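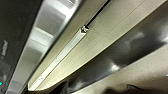
I have wanted to go to the Elletti open day for years, and every year something got in the way, usually my own bad habit of reading about these things in the paper the week after they happen. So this spring I wrote it on the calendar in the kitchen in red marker, packed a sandwich, and took the early train down to Kerport in the rain, which seemed like the right weather for visiting an umbrella factory.

If you don't know Kerport, it's the last stop on the line, and the train goes slower and slower as it gets there, as if it doesn't really want to arrive. You come out of the station, cross the road by the fish market, and walk up the hill with the harbor behind you. It's steeper than the map lets on! I had to stop twice, once to catch my breath and once to look in the window of a shop that sells only buttons and sewing thread. The Elletti works are at the top, in a long brick building with a sawtooth roof, and on the open day they hang umbrellas out along the railings so you can find the gate. A good half of them had blown inside out by the time I got there, and a young woman in an apron was going along the railing popping them back, one after another, very cheerfully.

Admission is free but you need a ticket for the cutting room, and my first piece of advice is to get that ticket before you do anything else. I didn't. I went straight to the coffee table, where there was a very good almond cake, and by the time I had finished being polite about the cake the first tour was full and I had to wait for the next one. It worked out fine, though, and I'll come back to that.

## The cutting room

The cutting room is up a flight of iron stairs, and it's the part everyone talks about. An umbrella cover is made of panels, long thin triangles with slightly curved sides, and the whole shape of the thing depends on that curve. Our guide had been a cutter there for most of her working life and she explained it by holding up two panels that looked exactly alike to me. One of them, she said, would make an umbrella that sat tight and round like a drum, and the other would make one that sagged between the ribs and dripped down your neck. She could tell by looking. I stared at them as hard as I could and I could not see it, and neither could the man next to me, who said he was a carpenter and seemed quite put out.

They cut the cloth in a stack, several layers at a time, with a knife that follows a hardwood pattern. The patterns hang on pegs along the wall and some of them are very old, with the edges bound in brass where the knife has run against them. There's one for each size and each style, and nearly all of them have a nickname penciled on the back. I liked "the Bishop," a huge one meant for two people to walk under, and "the Duck," which I asked about, and the guide only laughed and said it was before her time.

What surprised me was how quiet it was. I had expected a lot of banging. Cloth doesn't make much noise, I suppose, and cutters like to concentrate, so we all ended up whispering as if we were in a library, even the children.

## Frames and ribs

Downstairs is louder. Elletti doesn't draw its own wire any more, and the guide on that floor (a different one, a soft-spoken man with his glasses pushed up into his hair) was a little sad about that. The ribs come in from a supplier in Nondley now, bundled up like dry spaghetti, and the work here is joining them up: rib to stretcher, stretcher to runner, runner to shaft. He let us try one. You thread a loop of fine wire through the notches at the top of the ribs, pull it snug, and twist the ends. It takes him a few seconds. It took me so long that he went off and answered somebody else's question and came back, and when he opened my frame one rib stuck out sideways like a broken finger. He was kind enough to say that it had character.

He also told us something I've been repeating to everyone since, so I may as well repeat it here. The part of an umbrella that gives out first is hardly ever the cloth. It's the little joint in the middle of the rib, and what kills it is being closed wet, strapped tight, and left in a hall stand until the next storm. Open it up when you get home, he said, and let it dry half open in the bathtub. I have owned umbrellas all my life and never done that once. 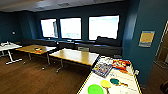
Anyway, lunch. There's a tearoom of sorts on the open day, and you can bring your own food in as long as you buy a drink, which I thought was generous of them. I ate my sandwich next to a couple who had come over on the ferry and who go to every open day they can find. They had done a brewery, a bell foundry, and a place that makes hospital beds, and they had strong views on all of them. The bell foundry was their favorite until today. They'd gone on the cutting room tour that I had missed, and they told me so much about it that I was worried there would be nothing left for me to find out, but of course it's never the same when you see it for yourself.

They were also the ones who told me to go and find the repair desk, which isn't on the printed map and which I would certainly have walked past.

## The repair desk

If I could only send you to one corner of the place, it would be this one. Elletti will repair any umbrella it ever made, and plenty that it didn't, and during the open day you can bring yours along and have it looked at while you wait. There was a line out the door. The ledger lies open on the counter for people to read, and last year's page at the back had the total written in ink and underlined: 2,497 repairs. I asked whether that was a good year or a bad one, and the repairer thought it over and said it was a windy one.

The people in line were as good as the factory. A teenager had brought his grandmother's umbrella with a carved parrot's head, and the parrot's beak had come off and was in a sandwich bag in his pocket. A woman in a smart coat had three umbrellas under her arm, all bought at Esteban, the department store in Kerport that closed down a long time ago, and she told me that Elletti used to make them for the store under its own label. She was right, too. The repairer turned back a seam on one of them and found the Elletti stitch, a tiny cross right at the tip where the panels meet, and the woman was so pleased that she showed it to everyone in line, including me, and including the teenager, who took a very polite interest.

I hadn't brought an umbrella to be mended. I had only the one I'd come with, a cheap folding thing from a gas station, and I kept it in my bag with the handle tucked down and hoped it wouldn't come up.

The repair itself is nice to watch. He snips off the old rib, slides in a new one from a rack of tiny drawers, and ties it to the cover with a few stitches that he doesn't seem to look at. He told us he can only do this so fast with people watching and that he gets slower when he's alone. He charges by the rib. For a child's umbrella he doesn't charge at all, and I saw him hand back a small yellow one with great ceremony, handle first.

## The shop, and getting home

You come out through the shop, naturally. Prices are steep. I'm not going to pretend otherwise, and I heard more than one person suck in their breath at the tags. There is a seconds bin by the door, though, and that's where all the regulars go first, and it's worth a good rummage. The faults are things like a slightly off-center stripe or a scratch on the handle. I came away with a dark green one that has a crooked strap button, and I've looked at that button several times now and grown rather fond of it. I did wonder about buying a second for my sister, but she loses umbrellas at a terrible rate and I decided to get her a jar of the marmalade they sell by the register. (I don't know why an umbrella factory sells marmalade. It's very good.)

A few practical things, for anyone thinking of going next year:

- The iron stairs are the only way up to the cutting room, so if stairs are hard for you, call ahead. They will bring patterns and cloth down to the ground floor and do a small demonstration there, and I heard from a lady who'd had it that it was excellent.
- Wear flat shoes. The hill is bad and the courtyard is cobbled.
- Get your cutting room ticket first and your cake second.
- Bring your broken umbrellas, and get in line for the repair desk before lunch if you can. It closes earlier than everything else.
- The restroom by the gate always has a line. The one behind the tearoom doesn't.

I spent over three hours there and could easily have stayed longer, but the train home only runs every so often and the next one would have gotten me in after dark. The rain had gotten much heavier by then. I stood in the gateway and put up the green umbrella for the first time, and it opened with a lovely deep thump, nothing like the rattle I'm used to. All the way down the hill I kept tipping it back to look up at the stitching, and so I walked straight past the station and had to turn around at the fish market.

It's drying in the bathtub now, half open, as instructed.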